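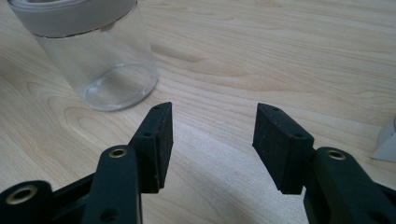
Govindasamy comeback: are we really doing this?

Dirkport Cricket Forum > First Team > General moaning

mid_off_grumble
15 Jan 2019
So Otimard have run an interview with Melur Govindasamy in which she "hasn't ruled out" turning out for Dirkport again next season. She was asked if she missed playing, she said some mornings yes, and the headline writer did the rest. By lunchtime my brother-in-law had her batting at three and captaining.

I like Melur as much as the next person who sat through the Mandagi game in a bin bag. But she retired in June. There were speeches. I put money in the envelope. Do I get that back?

Interested in what people think, within reason.

coverdrive_carol
Bring her back tomorrow. Did you watch us in the second half of the season? Our number three looked like someone waiting for a bus in bad weather.

The interview is lovely by the way, nothing like the headline. Most of it is her talking about learning to plaster a ceiling. She says the first one came down on the dog (dog fine).

mid_off_grumble
I did read it, Carol. I read it twice, as I was hoping to find the bit where she says she's coming back.

backfootpunch
It's in the fourth answer. "I haven't ruled it out." Those are the words. You can say the headline is cheeky but it isn't made up.

mid_off_grumble
I haven't ruled out learning the cello.

sightscreen
She won't come back and she shouldn't. The knee was gone two seasons ago. Anyone who stood near the boundary could see her turning twos into ones, and towards the end she was turning ones into a shake of the head. Great player, great servant of the club, let the woman plaster.

coverdrive_carol
She averaged more than anyone else in the side on that knee!

sightscreen
Which tells you about the side.

nightwatchwoman
Can I bring up Yanti? I think she's the real story and she gets one paragraph. She opened with Melur for years and the interviewer asks her precisely one thing, which is whether Melur is a nightmare to share a car with. (She is. Radio off, windows down, in April.)

Yanti Entili is still playing, still opening, and if anyone asked her who she'd want coming in at the fall of the first wicket I suspect she'd say one of the youngsters. She's put hours into them.

backfootpunch
Bit of a stretch to say you know what she'd want.

nightwatchwoman
I said I suspect. I'm allowed to suspect, it's a forum.

legside_filth
The 124 at Mandagi is the best innings anyone has played for this club and I'll fight the lot of you.

mid_off_grumble
Wondered how long that would take.

sightscreen
Dropped on nine. Dropped on 50. Plumb in front somewhere in the seventies, with an umpire who was thinking about his tea. It was a very good innings with a lot of help.

legside_filth
Dropped on 50 is a matter of opinion. It went past the lad at a speed I wouldn't call a chance. It nearly took his cap off.

sightscreen
It hit him on both hands.

legside_filth
Nearly took his hands off, then.

coverdrive_carol
I was there and I don't remember it hitting his hands.

sightscreen
You were in the queue for chips, Carol. I was behind you. We both heard it and I turned round.

coverdrive_carol
I'll give you the queue. I don't give you the hands.

giston_exile
Evening all. Giston supporter, please be gentle. From the other side of the fence, we were delighted when she packed it in. She'd stand there adjusting her gloves until our quick bowler lost her temper, and our quick bowler loses her temper at cashpoints. If she comes back I'll expect a letter of apology in advance.

On the main point, though, we tried this ourselves. Got an old favourite out of retirement, big fuss, new photograph on the fixtures leaflet, and she pulled a hamstring walking out for the toss. The leaflets were still in the clubhouse a year later. We'd had 2000 printed.

mid_off_grumble
Welcome. How does a village the size of Giston get through 2000 leaflets?

giston_exile
It doesn't, that's what I'm telling you.

backfootpunch
One hamstring in Giston isn't an argument. People do come back and do well. Melur isn't daft, she'd know if she wasn't fit. And nobody's suggesting a full season. Three or four home games, good pitches, get her in the dressing room with the younger ones. What's the harm?

sightscreen
The harm is that whoever she replaces for those games is one of the younger ones. You can't bring her in to help them by leaving one of them out. Where does that girl sit? Next to her, being inspired?

backfootpunch
She could bat at six.

sightscreen
Melur Govindasamy has never in her life batted at six. She'd have the pads on by the second over and be pacing.

nightwatchwoman
She batted at six once, at Otimard Road, when she'd been stuck behind a caravan. Made four and blamed the caravan.

coverdrive_carol
I'd forgotten the caravan! She mentioned it in her leaving speech. So did Yanti, in rather different terms, having been in the same car.

legside_filth
Everyone saying let the youngsters play: they did play. We finished second from bottom. I'm all for patience but there's a limit to how much promising I can watch in one afternoon.

nightwatchwoman
Second from bottom with three players out and no proper keeper until midsummer. And the last few weeks were better. We chased down a decent total against Giston, as our visitor may remember.

giston_exile
Our visitor had left by then. Our visitor had a lawn to see to.

mid_off_grumble
Right, I'm going to say something fair-minded and then go to bed. If she wants to play she should be allowed to go to nets with everybody else and get picked or not. I don't think she does want to. I think she was asked a polite question by someone sitting in her kitchen and gave a polite answer, and we've all had our waistcoats on ever since.

backfootpunch
That's more or less what I've been saying.

sightscreen
It is nowhere near what you've been saying. You had her at six.

backfootpunch
As a starting point.

coverdrive_carol
Has anybody thought of asking her? She's in the hardware shop most mornings by the sound of it. I could do with some filler.

mid_off_grumble
Please don't corner her in the hardware shop, Carol.

coverdrive_carol
I'd be buying filler.

legside_filth
Ask her about the drop on 50 while you're there.

sightscreen
Yes, do. Ask her about the hands.

nightwatchwoman
If you see Yanti instead, ask whether winter nets start at the usual time, as the website still has last year's up and the phone rings out.

coverdrive_carol
Update, for those who were rude about it. I did go, I did buy filler, and she was not there. The man on the till says she's more of an afternoon person now. He also says she's moved on to tiling.

sightscreen
Then she's definitely not coming back. You can't kneel to tile on that knee and field at cover as well.

legside_filth
If she can kneel she can sweep. Put her in at three.

mid_off_grumble
I'm changing the thread title to Tiling.

nightwatchwoman
Nets are at the usual time, I got through in the end. Bring your own tea, the urn's still broken.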